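About Girnier

Girnier is a school for people who would like to make a pot and have so far been stopped by not knowing how. We teach throwing, hand building and glazing in the back half of a building on Serrano Street that used to sell carpet. Parts of it still smell like carpet when it rains.

The school was started by Kazue Arai, who had a perfectly good job in insurance and took an evening class to get out of a bowling league. She went back to the bowling league once, to tell them. For the first two years Girnier was one room, two wheels and a kiln bought from a high school that was glad to see it go. The kiln is named Dillum, after the word left on its door when the rest of the maker's plate rusted through. Dillum is still with us and still fires hot on the left side. If your glaze came out darker than your neighbor's, you were on the left.

We now have five teachers and a second kiln that behaves itself and has no name.

What we teach

The beginner course runs eight weeks. You will spend the first two learning to center a lump of clay, and you will take this personally. Most people get a cylinder by week four. Week five is handles, and we lose a few people there, usually to the hand building class, where they are very happy and make large slab vases with strong opinions.

After that you can move on to the bowl course. Bowls sound easier than cylinders and they are, for about a minute, since clay on a wheel wants to be a bowl anyway. Getting it to be the bowl you had in mind takes longer. Kazue has taught this course every Tuesday night for years and has one assignment: make the same small bowl until you're sick of it, then make it again. She doesn't accept decoration as an excuse.
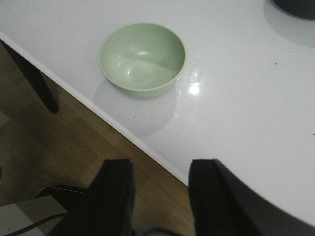

Small round bowl, pale sage green with a cream lip.

Glazing is taught separately, by popular demand and after an incident with the kiln shelves. We mix our own glazes from dry materials, and the recipe cards are kept in a tin by the sink. Please put them back in the tin. The color called Flutell is the one everybody asks for. It comes out gray, blue or a sort of wet cardboard, and we have stopped making predictions.

Who comes here

Nurses, roofers, retired people, one whole book club. Nearly 200 students come through in a year, and a fair number of them are the same ones coming back. You don't need to be artistic. You do need short fingernails and clothes you've given up on.

We don't do parties. We did one.

Practical things

An eight-week course includes clay, tools and firing. Members can use the studio outside class hours and get a shelf, which is 80 centimeters wide for reasons that made sense to the man who built the shelves. Work left longer than a month after firing goes on the sale table by the front door, and the money goes toward kiln repairs, so in a way you are thanked.

Parking is behind the building. The sign says customers of the carpet store only. Ignore it.

Last updated: April
14 shares | 3 comments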